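Thread on the Stodov light show, for anyone thinking of driving in for it.

The council has paid for a 22-minute projection on the old grain exchange, every night until the end of the season. It's called Nostbridge After Dark. I went on opening night and I'm not sure what I watched.

The brochure says it "reveals the hidden heart of the city". What it reveals is the river, the clock and the market hall, in that order. You can see all of them for free by turning around.

I'll give them the sound. Someone has recorded the Dronier bells properly and they sit nicely under the opening. Then the narrator starts, and he doesn't stop.

Tickets are $3 if you stand, which is fair enough. The seated area costs more and puts you behind the sound desk. Stand.

There's room for 400 in the square. The program claims every session is "expected to reach capacity". Expected by whom? I walked straight in and had my pick of spots.

Wuyts gets one mention, as "a charming neighbouring quarter". That's where the tile works were, and most of the people who built the exchange lived there. You'd think a show about local history might cross the bridge once.

I asked at the info booth if there'd be a longer version. They said a new chapter is planned for July. They also said that about the walking tour, and I'm still waiting for my walking tour.

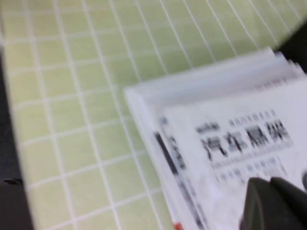 Anyway, the colours are good in the last three minutes, when they finally light the whole façade and let you look at it. I'd have watched a lot more of that.

Parking behind the Dronier theatre is free after six, whatever the sign says – the sign is for the matinees.

Would I go again? Maybe with visitors, if it was dry and they were paying. Will update if the July chapter turns up.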